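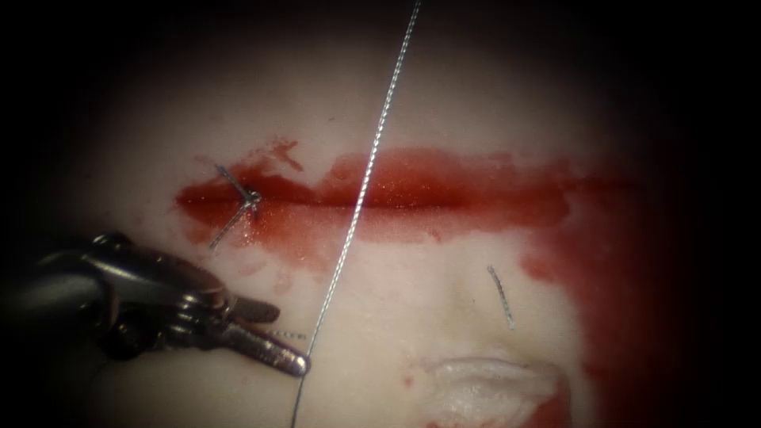

Projects > Health and Community > Student reports > What do people remember from first aid?

What do people remember from first aid?

I picked this topic because I did a first aid course at school and, when my flatmate sliced her thumb on a tin of tomatoes, I stood there holding a tea towel like a waiter. So I wanted to know if it was just me!

I asked 18 people, all of whom had done a course at some point, and gave each of them a chat of up to 50 minutes (most were much shorter, one went over because we got onto dogs). Everyone got the same 9 questions. I typed it all up as I went and ended up with 3474 words of notes, which was a pain to sort through but I'm glad I did it.

Bleeding was the bit people felt surest of. Nearly everyone said "press on it" straight away, and most said to lift the arm or leg as well. After that it got wobbly. Lots of people mixed up what you do for a burn with what you do for a sprain, and the recovery position turned into a kind of dance on the carpet – very funny to watch, not so good for my notes.
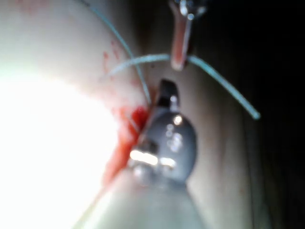
Bright red blood along the curved edge of a pale tissue surface.

The people who had used their training in real life remembered far more, even if it was years ago. One had helped at a bike crash and could tell me every step. The ones who had only watched slides mostly remembered the biscuits.

If I did it again I'd ask when people took their course before anything else. I left that until the end and three of them had to rush off, so I can't say much about how fast it fades. I'd also record the chats, my handwriting is awful. My tutor wants a chart, so I'm adding one to the final version.

Last updated: May

Related projects
Bus stops and benches in Sukgate
Sleep and screens: the Jenow diary study
Cycling to school, from Funen to here
Who uses the Sarantis library?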